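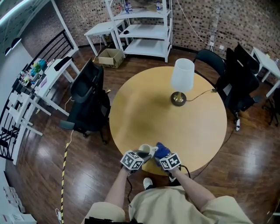

2018-12-19, meeting corner, wiping and tidying

Continued with the round table. The white mug gets wiped with the blue cloth, outside first, then the rim, then the inside. I still think the handle should be last, but Kieran prefers it first, so we wrote both orders on the sheet and will compare in January.

The lamp with the brass base stays on the far half of the table. Please do not move it to the shelf again. Its cord goes over the right rim and it is too short for any other place. Brass only with a dry cloth, the spray from Sakmont left spots on it in August.

Shelving unit by the brick wall: the two water bottles are on the top shelf, the mouse on the middle one. The lower shelves are free and I want to keep them for the things from Clurport. Senyo asked if the mouse is still needed. I don't know, ask Siobhán.

Open:
- cardboard box on the floor before the small side table. Fold it or fill it, but it should not stay there.
- black chairs. Too many for this table, one can go back to Othmane's room.
- blue cloths: 3 left in the drawer. Boris orders new ones.

The brick makes dust when somebody pushes the white table against it. I wiped there on Monday and it was needed again this morning. Will ask if we may leave a gap of one hand.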